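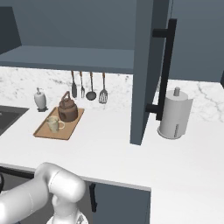
So I finally did it, friends, I signed up for the Ultville Masters swim meet in September, my first race of any kind since high school (a very long time ago!)

I'm doing the 200 free and a leg of the relay with the Karnara ladies, who have been so kind to me even though I still can't do a flip turn without getting a nose full of water

Coach has us at 3,000 yards a practice now, and I was hanging on the wall gasping by the end of this morning's, but I got through every bit of it and then ate 7 pancakes

If anybody near Brotar wants to come swim with us, we have room and we'd love to have you, slow folks very welcome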